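Workshop Furniture and Surfaces Check, Room 26
Zalach Building Services, January
Form used: Plurnum sheet 4

1. Tables
Wood-grain top, glossy finish. No lifting at the corners. Top wiped down before the check. Result: pass.
Comment: the finish shows reflections along the left side under the present lighting. Acceptable for standing work. Recheck if seated close work is planned.

2. Surface protection
Cardboard sheet laid flat over the middle of the table, covering most of the width. Slight crease along the lower part. Clear tape near one corner, running toward the back of the table. Result: pass with comment.
Comment: replace the sheet when the crease lifts enough to catch a small part. Small wooden pieces tip easily on a raised fold. 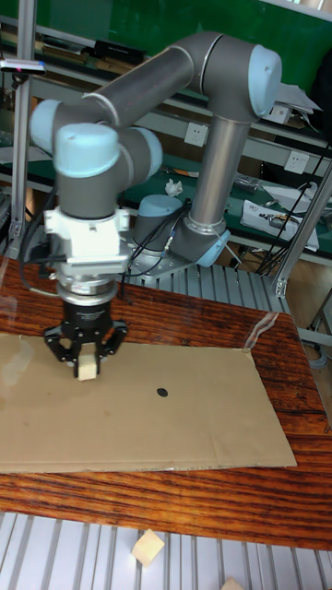 3. Low platform
Slatted aluminum with parallel rails. Wooden blocks resting on the slats. Result: action required.
Comment: return blocks to storage at the end of each work period. Check between the rails for offcuts and sweep. Repeat finding, 2 inspections running.

4. Cables
Black cables hang near the back edge of the table. Result: action required.
Comment: clip to the platform side and keep clear of the walkway. Bakia clips, stock item 195.

5. Shelving
Workbench behind, with books and binders in a row on the upper shelf. Result: pass.
Comment: shelf fixings tightened by Domański at the previous service.

Open items: 3, 4. Next check in 26 weeks.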